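# tarar-sync

Time alignment and frame checking for two-arm manipulation logs. It reads the head and wrist camera streams plus joint states, puts them on one clock, and writes a single episode file that the Rultier trainer can load.

We wrote it for the towel and tabletop tasks at Foranport – the glass table gave the old depth-based matcher a lot of trouble, so this version uses joint timestamps only.
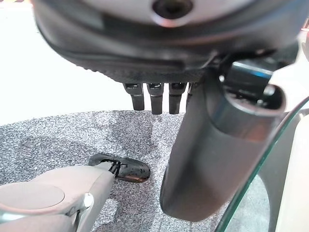
Wrist streams are read first. Any frame with a gap over 42 ms to its nearest joint sample is marked `stale` and kept, so you can filter it later.

## Usage

```
tarar-sync --in raw/ --out episodes/ --rate 48
```

- `--rate` output rate in Hz
- `--max-gap` gap limit in ms (default 42)
- `--drop-stale` remove marked frames

The May test set has 1,997 episodes, most of them about 400 frames long.
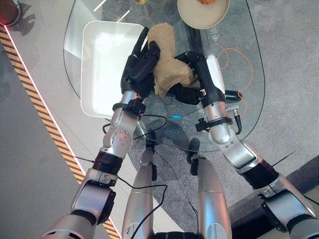

*Head view, towel task: both hands on the cloth over the glass table.*

## Known issues

- Transparent surfaces still break the optional depth check. Turn it off with `--no-depth`.
- Finger joint names follow the Krajewska config. Other hands need their own `joints.yaml`.
- Episodes with a missing wrist stream are skipped – see `skipped.log`.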